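How to Wash and Store Fresh Produce at Home
Gonau Household Guides. Last reviewed May 28, 2023

Clear the counter before unpacking. Wash your hands with soap, then wipe down the work surface and allow it to dry.

Step 1. Sort the produce
Set aside anything bruised or split for use the same day. Items that ripen at room temperature, such as avocados and mangoes, should not go into the refrigerator until they are soft.
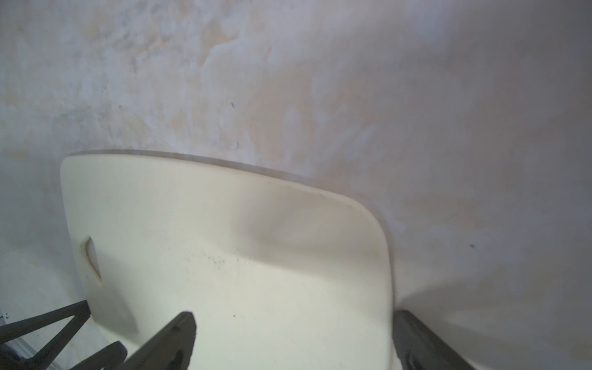 Leafy items should be kept apart from root vegetables, which often carry soil. Remove the outer leaves of cabbage and discard them.

Step 2. Rinse under running water
Use cool water and no soap. Firm items – carrots, cucumbers, melons – may be scrubbed with a clean brush. Rinse produce before peeling, so that dirt is not carried inward by the knife. Boards used for raw meat must be washed before any vegetable is cut on them.

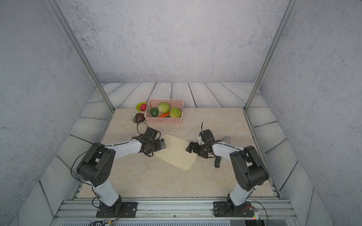

Amarachi Fashola wrote to ask whether berries should be rinsed on the day of purchase. She had lost two boxes to mold in April after washing them early. Berries should be rinsed only when they are about to be eaten.

Step 3. Dry and store
Pat produce dry with a clean towel. Line the crisper drawer with paper and replace it every 7 days. Whole pomegranates keep well in the refrigerator; cut fruit should be covered and chilled promptly.

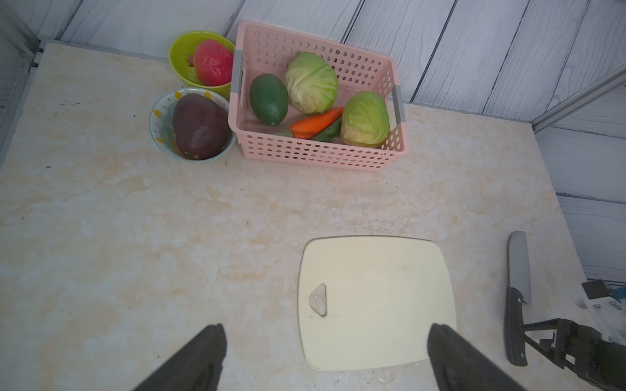 Mixed produce in a perforated basket, with a pomegranate in a separate bowl.

Questions about this guide may be sent to Jianguo Zheng at the Gonau office.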